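Golton Community Kitchen
Baking Basics, Week 4: Scones and Other Quick Doughs

Most scone trouble comes from people being too thorough. Bread likes a good kneading. Scones take it personally. Bring the dough together with a butter knife, pat it flat, and then leave it alone, however much it seems to want your help.

Oven at 200 degrees, fan off. The Wuvside ovens run hot at the back, so turn the tray at the halfway mark. The one by the door runs hot everywhere and answers to no dial.
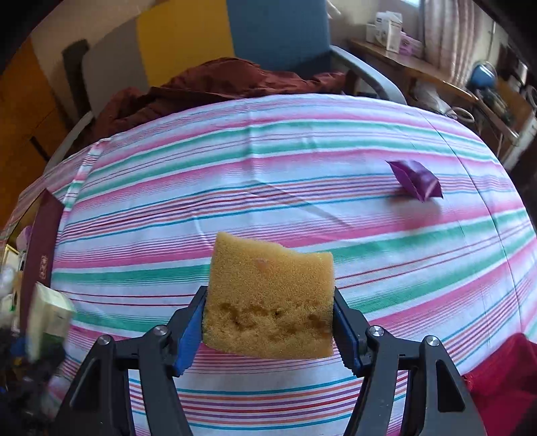 Cold butter, rubbed in until it looks like coarse crumbs. If it looks like paste, your hands are warm or you have been chatting. Put the bowl in the fridge and chat there.

Cut straight down. Twisting the cutter seals the edges and you get scones that lean, a style known in these notes as the Pernuvska.

Bake 13 minutes. One batch makes 26 small ones, or fewer if you flavour the dough with sultanas and then test it repeatedly.

For next week: read the Yordanov sheet on custard and bring a whisk.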